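Building a Two-Arm Bench in a Shared Workshop
Handout 8: Mounting, cabling and the first sorting task
Revised 14 September 2025

Read this before you touch the bench. If you read it afterward, as most people do, start with the section on cables, where you will probably find your own work described.

1. Where we left off

By the end of Handout 7 you should have a tabletop that doesn't rock, a frame that is square, and two arms still in their boxes. If the arms are already out of the boxes and somebody has been making them wave, put them back and check the frame again. The Rellow workshop floor slopes toward the drain. A table that was level by the door is not level by the window, and the arms will find this out before you do.

2. Mounting

Bolt each mounting plate to the rails first and snug the bolts by hand. Then set the arm on, line it up, and tighten in a cross pattern. Tighten one corner all the way first and the plate will twist by an amount too small to see and large enough to ruin your afternoon.

The two arms should face each other across the work area with enough overlap that both can reach the middle. Too far apart and they can only hand things over at full stretch, where every joint is at its worst. Too close and they fence. The Vurnik group went for closeness in April and spent the rest of the term learning about replacement gears.

Before you power anything, move each arm by hand through everything you expect it to do. Listen. A cable that goes tight makes a small creak, and the creak is the cheap version of the problem.

3. Cables

Leave slack at every joint that turns, then check that the slack has somewhere to go. A loop that hangs nicely in the rest pose may drag across the work surface once the arm is folded low. Power and data should leave the bench on different sides if you can manage it. Label both ends. "The black one" is not a label.

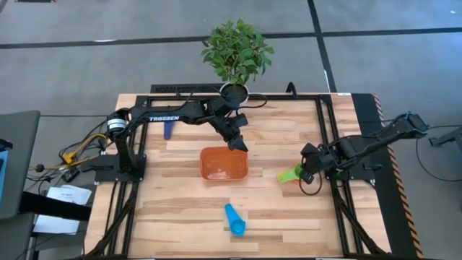

The first sorting task is kitchen utensils into a bin, and it is harder than it sounds. Utensils are long at one end, wide at the other, and lie flat on the wood as though they have been told to resist. Grip one at the tip of the handle, the way the right arm has the lime-green one, and the wide end slopes down and away from the fingers. Your program has to know where that low end is before it swings over the rim. Use pieces in colors that don't match each other or the bin: green, bright blue and dark blue against orange gives the vision code very little to argue about. Start with the utensils at different angles, and put at least one partly under an arm's link, where a camera looking down will lose the end of it.

4. Running the task

Run at low speed until you have 8 clean transfers in a row. A clean transfer means the piece went into the bin and stayed there. Bouncing off the rim and landing in the bin counts as luck, and you should write it down as luck.

Log everything, including the failures. The Berge bench logged 1000 attempts and kept only the good ones, so its final report contains a success rate of 100 percent and no information.

If both arms are moving, one person keeps a hand on the stop switch. That person does not also hold the coffee.

5. To hand in

A sketch of your bench with the reach of both arms drawn on it.
Your log of the first 200 attempts, failures included.
One paragraph on the grip that failed most often and what you changed.

Spare bolts are in the Rudetti drawer, under the bolts that look the same and aren't. Handout 9 covers passing a piece from one arm to the other. Bring a piece you don't mind losing.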